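Clatwood Snack Labels

README for the data, release 6

What this is

A table of small sweets and chocolates as sold in shops, with what the packet says a portion is and what we found when we weighed one. There are 105 products in the table. It started as an argument over the word "bite-sized", which appears on far too many packets and as far as we can tell means nothing at all.

If you came looking for nutrition advice, there isn't any. We copied the energy and sugar figures from the labels and did not test them. We have our doubts about several, and the notes column says which.

What is in the files

products.csv has one row per product. The columns are maker, product name, packet weight as printed, portion as printed, portion in grams where we could work it out, sugar per 100 g as printed, shop type and notes.

weights.csv has one row per piece weighed. It joins to the first file on product_id. Not every product has rows here. We weighed pieces from 63 of them and the rest were either bars with no obvious pieces or were bought by someone without a decent scale.

wording.csv holds the exact wording of any claim on the front of the packet: "sharing", "treat size", "thins" and so on. Spelling mistakes on the packet are kept. Please stop sending us corrections for them.

How the products were picked

Badly, if you want a fair sample of the market. People bought what was near them. Two makers, Lellari and Hudec, are heavily over-represented because the shops close to us stock a lot of both. Plelum appears mostly in its seasonal packets, bought in September when the shelves had already turned over to winter stock, and its ordinary range is thin in the table. Do not rank makers with this data. Somebody always does, and the ranking always comes out as a ranking of our local shops.

Own-brand lines are under-counted too. Loose sweets sold by weight are left out, as there is no label to copy.

How the weighing was done

Pieces were tipped out, left to settle at room temperature and weighed one at a time on a kitchen scale reading to a tenth of a gram. Broken pieces were weighed only if both halves could be matched, which took longer than it was worth. Coated pieces lose dust and flakes in the packet, so the sum of the pieces will usually fall a little short of the packet weight. This is not evidence of short measure, whatever the first version of this README implied. That paragraph was wrong and has gone.

The scale was checked against a 100 g weight before each session. It was never checked at the low end, where most of these sweets sit. Treat any difference under half a gram as noise.

Colour is recorded as dark, pale or mixed, by eye. We tried a finer scheme with separate codes for milk, caramel and white, and two people coding the same packet disagreed often enough that we dropped it.

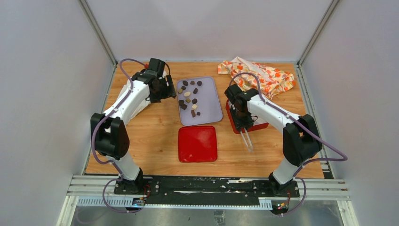 Portion sizes, and why we don't trust them

The portion_printed column is the most requested part of this set and the weakest. Makers are free to call nearly anything a portion. Some give a number of pieces, some a weight, some both, and where both are given they often don't agree. One Hudec packet gives a portion of 6 pieces on the back and a weight on the side that would need a good deal more. We kept both values and flagged the row.

We have been told that portion figures are "a guide". Fine. A guide to what? The word covers everything from a mouthful to most of a bag, and a column of figures that were never meant to be compared does not become comparable by being put in a spreadsheet.

Known problems

Packet sizes change without notice. A few rows were already out of date when this release went up.

The sugar column mixes figures rounded to whole grams with figures given to one decimal place. Averages taken across the whole column will look more exact than they are.

Shop type was filled in from memory for the oldest rows. I would ignore it.

The notes column is in several people's handwriting, so to speak, and "stale" in particular is used for at least two different things.

Changes in this release

Duplicate Lellari rows merged. Seasonal flag added. The "value score" column has been removed – it was a made-up formula and people were quoting it.

Use and reuse

Use it for what you like, with credit to Clatwood Snack Labels and the release number. If you publish a chart, please say how the products were chosen. New rows are welcome with a clear photo of the back of the packet. Rows without one will be left out, however sure you are.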